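Ticket: Reminder texts sent for canceled visits, online booking shows closed days as open
Product: Mevimlow scheduling, web version
Site: Vindenmont Muscle and Joint Therapy
Opened by: Ankica Babić, front desk
Assigned to: Drita Petek, Ruretti support
Status: Resolved, watching

Original report (Ankica Babić)

Our massage and muscle therapy office closed the book for the week in May when both therapists are away at training. I blocked the days in the calendar for each therapist. The block shows in gray on my screen. Patients using the booking page can still pick times in that week. Two patients booked deep tissue sessions on a blocked morning. I canceled both by hand and called them. Both then got a text at 6 p.m. the night before, telling them to arrive ten minutes early and drink water. One of them drove in.

I have logged out and back in. I have tried a different browser. The block is still there on my side and still missing on the booking page.

Reply 1 (Drita Petek)

I can see the block on both calendars. It was saved as a "personal note" and not as "time away." A personal note colors the day gray but leaves the slots open to the booking page. Please do the following:

Open the therapist's calendar.
Select the gray area and choose Edit.
Change Type from Personal note to Time away.
Set Applies to: All visit types.
Save, then reload the booking page in a private window.

Leave the reminder setting alone for now. I want to read the message queue before anything in it changes.

Reply 2 (Ankica Babić)

Done for both therapists. Calendar one is now closed on the booking page. Calendar two still shows openings, but only for the 30-minute neck and shoulder visit. The 60 and 90 are gone.

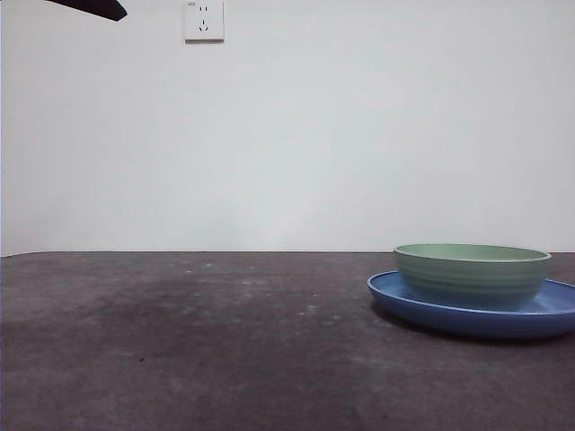 The 30-minute visit on calendar two was set up as its own service in March, before the office moved to Mevimlow, and came over in the import with no therapist rule attached. It therefore ignores time away. The import log confirms this: 2,956 visit records read, all accepted, but the neck and shoulder service listed with the owner field blank. A service with a blank owner sits on top of the calendar in the same way the green bowl sits on the blue plate. The two look like one set, but they are separate pieces, and closing the calendar does nothing to the service. I have filled in the owner from our side. Please test again. - Drita Petek

Reply 4 (Ankica Babić)

Tested in a private window and on my phone. The whole week is closed for both therapists and all three visit lengths. Booking is fixed as far as I can tell.

Reminders are not. I made a test visit under my own name, canceled it an hour later, and still got the text at 6 p.m. The text names the therapist and the time of a visit that no longer exists.

Reply 5 (Drita Petek)

Thank you for the test visit, it made the queue easy to read. Findings:

Visit created at 11:12 a.m. Reminder added to the queue at 11:12 a.m.
Visit canceled at 12:15 p.m. Cancel notice sent to the queue at 12:15 p.m.
Cancel notice refused by the queue. Reason given: key mismatch.
Reminder sent at 6:00 p.m.

Your office sends texts through the Vidmar connector. The connector was reconnected after a password change, and at that point it was given a new key. Reminders are written with the new key. Cancel notices still go out with the old one and are thrown away. The front desk sees no error because the calendar itself saves the cancel correctly.

The log only keeps the last 1,000 lines, so I can't tell you the first cancel notice that was refused. Anyone who canceled since the reconnect should be treated as possibly having received a wrong text. 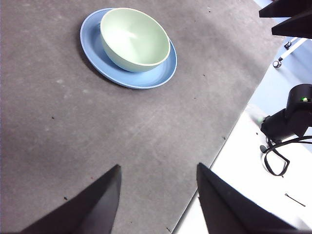 Mint-green bowl on a light blue plate, dark gray mat.

Steps for the connector

These need the owner login. The front desk login can see the page but can't save it.

1. Go to Settings, then Messages, then Connectors.
2. Turn off Send reminders. Wait for the queue count to stop changing.
3. Choose Disconnect. Do not choose Refresh key. Refresh only replaces the reminder key and leads back to the same fault.
4. Choose Connect and enter the account name and password again.
5. Check that the last four characters under Reminder key and Cancel key are the same.
6. Turn Send reminders back on.
7. Press Rebuild queue once. It runs for several minutes with no progress bar.

If the four characters in step 5 differ, stop there and write back with both sets. Don't go on to step 6.

Reply 6 (Ankica Babić)

The owner did this after closing. The last four characters match. Rebuild took long enough that we thought it had hung - it had not. I made a new test visit, canceled it, and no text came at 6 p.m. I made a second one and left it in place, and that text came on time with the right therapist.

One leftover. The reminder for neck and shoulder visits has lost our line asking patients to tell us about recent injuries, falls or new medicines. The longer visits still have it.

Reply 7 (Drita Petek)

Same cause as the booking fault. With no owner, the service was using the general template. It now has an owner but still points to the general one. Open Services, choose the neck and shoulder visit, and set Template to Office default. Future reminders will carry the intake line. Those already sent can't be changed, so the therapist should ask at the start of the visit. 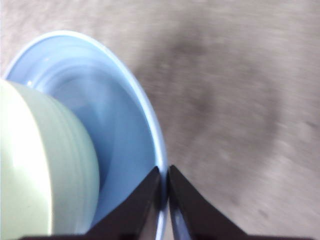

Does moving a patient to a new day, without canceling, also leave the old reminder in place?
While the keys did not match, it could. A move is handled as a cancel plus a new visit, so the old reminder stayed in the queue and the patient got two texts. After the rebuild, only the new one is sent.

Reply 8 (Ankica Babić)

Template changed and the intake line is back. We called everyone on the canceled list for the rest of the month. Please leave this open until the therapists return from training.

Internal note (Drita Petek)

Services with a blank owner should be stopped at import. Sent to the import team with the log attached. Also asked for the wording on Refresh key to be changed, as it suggests that both keys are replaced. Keep status at Resolved, watching. Check the refused count on the connector page after the closed week.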